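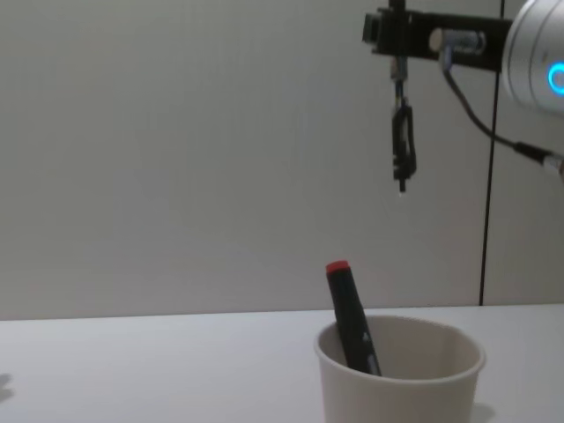 La célula Vida es un puesto robótico de sobremesa, de dos brazos, montado por el taller Roteck para ensayos de recogida y colocación de objetos pequeños. En la documentación interna aparece también como «Pretell 3», nombre del armario de control que heredó de una instalación anterior. Trabaja sobre una mesa blanca lisa, contra una pared gris clara. La prueba de referencia es la del vaso: un vaso de papel sin dibujo, un rotulador negro de extremo rojo metido dentro y la pinza en alto, con los dedos cerrados y apuntando hacia abajo. Es la postura que el manual llama «reposo alto». De ahí se parte y ahí se vuelve.

Historia

Primera puesta en marcha en enero, a cargo de Kam-wah Yuen y Clem Lockyer. La mesa anterior, de un puesto de Saltska, era más baja y hubo que rehacer todas las alturas. El contador de ciclos no se puso a cero al cambiarla – arranca en 1,063 – y por eso los registros antiguos no cuadran con los nuevos. Lockyer propuso corregirlo. Sigue pendiente.

Preparación del puesto

Orden habitual: armario encendido, espera hasta luz fija en las dos muñecas, brazos a reposo alto, mesa despejada. Después se colocan los objetos. El vaso va a la derecha del centro, el bolígrafo tumbado a la izquierda del vaso. No hay marcas en la mesa, se hace a ojo y con la plantilla de cartón, que se retira antes de empezar.

Comprobación de pinzas en vacío: abrir, cerrar, abrir. Se escucha más que se mira. Un chasquido al final del cierre indica casi siempre tornillo flojo en la articulación del dedo.

Aproximación de los brazos

El punto delicado es la zona central, donde los dos brazos pueden alcanzarse. El programa lleva un margen de separación entre pinzas, pero el margen se calcula con las dimensiones del plano y no con las reales, asi que cualquier pieza añadida después (una funda, un soporte, una etiqueta gruesa) lo reduce sin avisar.

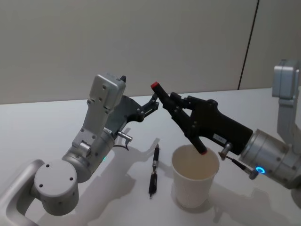 Yuk-lan Mak fijó el procedimiento que se usa ahora: un brazo se acerca a velocidad lenta, el otro espera quieto, luego se cambian los papeles. Nunca los dos a la vez durante el ajuste. Si las puntas llegan a tocarse se anota la postura, se retroceden los dos brazos por el mismo camino y se repite el cero de las muñecas. Repetir solo el cero del brazo que se movía no basta, la desviación suele estar en el otro.

Cableado

Cable fino y negro, conector metálico junto a la pinza. Fuente de la mayoría de las averías. Debe quedar un bucle holgado con la muñeca girada al máximo – ni tirante ni tan largo que roce la mesa en las posturas bajas. La primera versión llevaba bridas de plástico; se quitaron porque cortaban la cubierta. Fung-ping Chou recomienda desenchufar siempre con el armario apagado, y apretar la rosca a mano, sin alicate.

Mantenimiento

Revisión corta cada mañana, antes de las nueve. Revisión completa a los 4,000 ciclos, que incluye:

Limpieza de los dedos con paño seco. Nada de alcohol en las puntas rojas.

Reapriete de los tornillos del soporte, en cruz.

Inspección del cable en toda su longitud, con el brazo recogido y con el brazo extendido.

Prueba del vaso completa, con los dos brazos en la célula. El rotulador dentro, inclinado contra la pared del vaso, y el bolígrafo plano sobre la mesa.

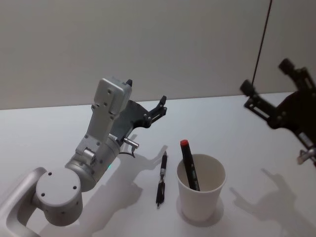 Averías conocidas

Pinza que no cierra del todo. Mirar primero la articulación, después el cable. El motor casi nunca.

Pérdida de cero tras un apagado brusco. Ocurrió en el ciclo 3,527 y obligó a recalibrar los dos brazos; Alaric Dunleavy dejó el caso escrito en el cuaderno del armario, con las posturas de partida. Se resuelve en una mañana si las posturas están anotadas.

Vaso volcado al retirar el rotulador. No es averia. La pinza sube inclinada y arrastra el borde; se corrige subiendo en vertical hasta librar el vaso y girando la muñeca después.

Véase también: armario Pretell, plantilla de cartón, mesa Saltska.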